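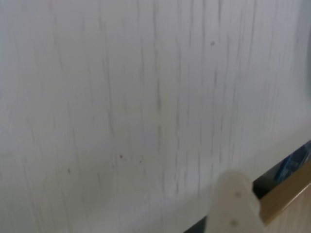
The white surface, with its grey grain and a few specks.

I wanted a white desk for many years, and in December I finally bought one. My friend Khải Hầu warned me that white shows everything. He was right. I wipe it in the morning, and by lunch there are small dark specks again, maybe dust, maybe crumbs from my toast.

I tried a spray first, but it left a dull film. Now I use only warm water with one drop of washing-up liquid, and a soft cloth. I wipe along the grain lines and dry it at once. For the corners I keep an old toothbrush.

I still like the pale colour very much, and the room feels lighter in the evening. Next week I will try the same method on the shelf.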